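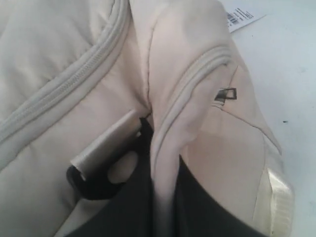
A reader wrote in after my bag cleaning post to ask whether hanging a key ring off a zipper pull would wreck the zipper, and said she'd already lost one slider that way on an old gym bag.

Fair question! I've broken one too. It was a duffel, and I had my house key, my car fob, a bottle opener and a fat rubber flashlight all swinging off one little pull. The slider gave up somewhere in the Grorkura parking lot and I drove home with the bag held shut by a hair clip. So yes, you can wreck a zipper. But a small clasp and a light split ring with a key or two on it has been fine for me on everything I carry, and I like it so much better than digging.

What you need is pretty short: a split ring, a little lobster clasp, and something to pry the ring open with so your thumbnail survives. I bought my last clasp at Achterberg for 89 cents, loose from the bin. You can get a multipack online, but then you have a multipack.

Step 1. Empty the bag. All of it, even the inside pocket with the gum wrappers. A stuffed bag pulls the zipper tape tight and you'll be fighting it the whole time. Lay it on a table with the strap out to one side so it doesn't keep flopping over your hands.

Step 2. Check the zipper first. Run it all the way open and all the way shut. If it catches, look for a thread or a bit of lining in the teeth and snip it. On puffy bags the padding loves to bulge over the track, so flatten it with your free hand while you zip. If it's still stiff, rub a plain white candle stub along the teeth and wipe off the crumbs. Don't use cooking oil. I did that once on a light-colored bag and there's still a gray stripe to show for it.

Step 3. Find where the clasp is going to sit. Most pulls have a hole or a slot somewhere, and some sliders have enough room at the top for a clasp to go through right there. I prefer up by the slider if it fits. The weight stays close to the zipper and the pull tab is left free for your fingers.

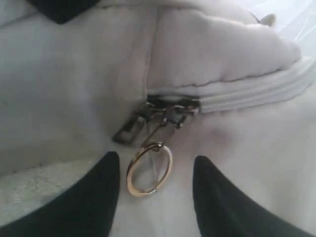 If there's no room up there, use the slot in the tab and just accept that it will dangle a little lower. Whichever spot you pick, close the clasp and give it a tug. The little gate should snap back all by itself. If it's lazy about closing, put that one in the junk drawer and use another, because a lazy gate is how you end up on your hands and knees outside the pharmacy.

Step 4. Put the key on the split ring before you put the ring on the clasp. I always forget this! It's so much easier with the ring loose in your hand. Slide the tip of a butter knife or a staple remover between the coils, feed the key onto the open end, pull the knife out, and walk the key around until it clicks into place. The second key goes on the same way. I stop at 2 keys, and my husband thinks even that's pushing it.

Step 5. Hook the ring onto the clasp and work the zipper back and forth 3 times. Watch whether the ring gets trapped in a fold as the slider moves. On my Flunley weekender it kept wedging itself into the padding at the corner, and swapping to a smaller ring took care of it. 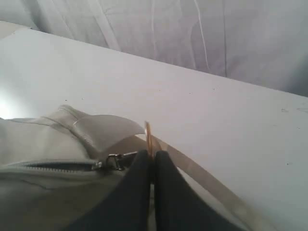

Brass-colored ring, with the zipper clasp and the strap close by.

A few odds and ends. If the ring has a rough end, run it over a nail file or it'll snag your sweaters. Thin rings are easier on the zipper, but they do bend, so give yours a look when you clean out the bag and toss it once you can see a gap between the coils.

For anything heavy, like a car fob or a big bunch of keys, skip the zipper. Clip it to a loop on the strap or one sewn into the lining, if your bag has one. I keep my fob on the inside loop and only the mailbox key out front.

And before you wash the bag, take the whole business off and put it in a dish by the sink. Mine's still in the dish from April.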